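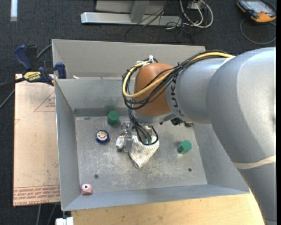

KUKA arm reaching into a gray metal bin.

From: Hiyori Onishi
To: Horse Books list
Date: September 23, 2018
Subject: Re: The Drerero Guide to the Family Horse

Itsuki Sugiyama wrote:

> Has everyone seen the new Drerero guide from Lonska? I got my copy
> last week and read it in two sittings. It's 328 pages and covers
> everything a family needs before buying: choosing a breed, fencing,
> hay, shoes, tack, the first ride, the first winter. The color plates
> are gorgeous and my daughter has already claimed the chapter on
> ponies. What I love most is the promise on the back cover that any
> family can be "barn ready in 2 weekends." I think we should make it
> the list's pick for new owners and drop the old Hattori handbook,
> which looks pretty tired by now. Any objections?
>
> Itsuki

Well, yes, a few.

I borrowed the barn's copy and went through it with a pencil and a stack of sticky notes. I'll give you the plates. The one of the gray mare at the water trough is lovely, and I'd hang it on my wall. I have a harder time with the words.

Start with the 2 weekends. The plan on page 40 has you putting up the fence on the first weekend and bringing the horse home at the end of the second. Where is the vet check? It gets a paragraph near the back, after the chapter on braiding. I don't see how a first-time buyer is supposed to find it in time. I also don't see how anybody sets fence posts, hangs gates and walks the line for loose wire in one weekend unless they already own the tools and have done it before, and those people aren't buying this book.

Then the feeding chapter. It has one chart, and the chart is for a horse that weighs 1000 pounds. Fine, that's a handy number and plenty of books use it. But the author never tells you how to find out what your own horse weighs. No weight tape, no measuring around the girth, nothing. My gelding Guro is 900 pounds on a good day and gets fat looking at a hay bale. If I fed him off that chart, with the scoop of sweet feed it adds morning and night for "energy," I'd be calling the vet by Thanksgiving. The old Hattori has four pages on this, with drawings of where to feel for the ribs. They're ugly drawings, but you can use them.

I'd also like to know who the author has been teaching. The jacket says "a lifetime with horses," which could mean anything. There's no barn named, no students thanked, and the list of books at the end is mostly other Lonska titles. Maybe the author is wonderful and shy. I'd still want to know before I put the list's name behind it.

Some smaller things from my sticky notes:

- The hoof pick section tells you to clean the feet "regularly." How often is regularly to somebody who got their horse on Tuesday of never?
- Nothing on cost beyond the price of the horse. Board, farrier, teeth and shots don't come up.
- The glossary has "palomino" in it but leaves out "colic."
- The helmet advice is good. So is the page on leading a horse through a gate, which I may copy for my beginners.

As for the Hattori looking tired, sure it does. The photos are black and white and everyone in them is wearing the most enormous pants. Ours has coffee on the worming chapter, and that chapter is out of date and should be skipped anyway. Ask your vet about worming and don't trust any old book on it, Hattori included. I wouldn't mind replacing it at all if something better came along. I just don't think this is it.

Could we do what we did with the saddle fitting book in May and have a few people read it first? Ideally one of them would be somebody who bought a first horse in the last year or so and remembers what they didn't know. If they tell me it got them through, I'll listen. So far the only praise I've heard comes from people who had horses before they opened it, and I'm including you in that, Itsuki, with affection.

I can pass the barn's copy along to whoever wants it next. Please leave the sticky notes in, or add your own if you think I've been unfair. Your daughter is right about the pony chapter, by the way. It reads like a different person wrote it.

Hiyori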